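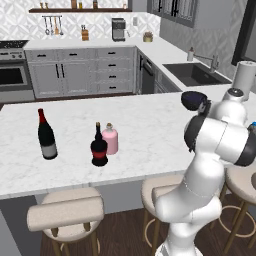 Emanuel Voicu reckons the policy never learned "the one behind" at all, it just learned "the pink one", and that we'd have seen it weeks ago if we'd looked at failures by wording instead of by scene. He left that on yesterday's entry and I've been chewing on it since breakfast. I think he's half right, and the half is a good one!

So, August, morning session. Kitchen island layout in Fumlow, three bottles on the marble: tall dark wine bottle off to the left, squat dark one with the red band, pink one with the cork directly behind it. The squat bottle covers part of the pink one's lower left from this side, and that's the bit I care about. Stools left in along the front of the island as usual.

Ran the full set, 342 rollouts, same starting pose for the arm, gripper pointed left over the counter. Instructions split between colour wording ("pick up the pink bottle") and place wording ("pick up the bottle behind the one with the red band"). Ornden checkpoint from last night, no fine-tuning on this layout.

Result: 216 successes. Best we've had on any overlapping pair and I may have made a noise.

Then I did what Emanuel asked and sorted the failures by wording. Most of them sit on the place side. The arm heads for the pair every time, never the wine bottle, so it's getting something out of the sentence. But it closes on the squat one, or it knocks the squat one going for the pink. Those are two different faults and our success flag lumps them together. Need to split the flag before the next run.

Where I don't agree with him: if it was only colour, the place wording should be a coin toss between the two bottles, and it's better than that. Watched a pile of replays over lunch and there are some lovely ones where it lifts, goes over the top of the squat bottle and comes down on the pink neck. Very tidy. I'd like to know what the attention maps look like on those.

Test for this arvo: swap the colours. Same shapes, same spots, pink texture on the squat one, dark on the one at the back. If Emanuel's right the place wording falls in a heap. Stanciu script can do the swap, but it resets the lighting when it reloads, so set the lights after, not before (lost an hour to that once already).

3:40 pm. Swap running on 2 machines. One crashed at episode 7, the grasp logger was still pointed at the old Steterel folder. Fixed the path, restarted from zero.

To do:
split the failure flag into wrong bottle / bumped neighbour
rerun colour wording only with the pair pulled apart
ask Emanuel for his wording list, mine has too many "behind"s and hardly any "further back"
save the over-the-top replays somewhere they won't get cleaned up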